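그릇은 색이 달라야 한다

우리 집 찬장에는 오랫동안 흰 그릇만 있었다. 흰 그릇이 음식을 돋보이게 한다는 말을 믿었고, 하나가 깨져도 같은 것을 사서 채우면 된다고 생각했다. 십 년쯤 그렇게 살다가 생각이 바뀌었다. 매일 쓰는 그릇은 색이 제각각인 편이 낫다.

우선 상 차리는 일이 쉬워진다. 아이에게 "접시 좀 놓아라" 하면 큰 접시인지 작은 접시인지 다시 묻는다. "분홍 접시는 네 자리, 파란 접시는 할머니 자리"라고 하면 한 번에 끝난다. 설거지를 미룬 사람이 누구인지도 금방 드러난다. 이 점은 식구들이 별로 좋아하지 않는다.

흰 그릇을 파는 쪽에서는 통일감을 말한다. 재작년에 Caretti 매장에서 본 한 벌은 정말 보기 좋았다. 하지만 한 벌로 맞춘 그릇은 하나만 이가 나가도 전체가 신경 쓰인다. 같은 모양은 단종되기도 한다. 나는 접시 한 장을 구하려고 Egger에 전화를 두 번 했고, 결국 비슷하지만 조금 더 누런 것을 샀다. 식탁에 올리면 그것만 눈에 들어왔다.

색을 섞는다고 아무 색이나 좋다는 뜻은 아니다. 진한 빨강과 검정은 한 상에 두면 피곤하다. 옅은 색끼리는 몇 가지를 섞어도 부딪치지 않는다. 특히 갈색 상판 위에서 그렇다.
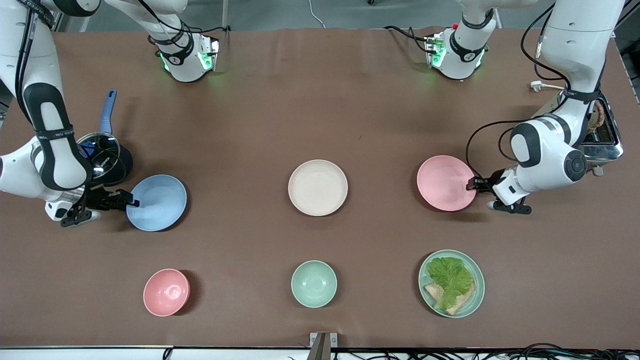

최종 수정: 1월, 오후 8:36

연한 하늘색과 분홍색 접시 사이에 크림색 접시를 두면 양쪽이 다 차분해 보인다. 민트색 대접도 그 옆에서 튀지 않는다. 프라이팬은 손잡이가 파란 것이면 상에 그대로 올려도 어색하지 않다.

스위스에 사는 친구 Veronika Hollenstein은 손님상만은 흰색이어야 한다고 한다. 그 말에는 반쯤 동의한다. 다만 우리 집에 손님이 오는 날은 일 년에 며칠 되지 않고, 나머지 날에는 식구들이 밥을 먹는다. 찬장의 좋은 칸은 매일 쓰는 그릇에 내주는 것이 맞다고 본다. 흰 그릇은 위 칸으로 올렸다.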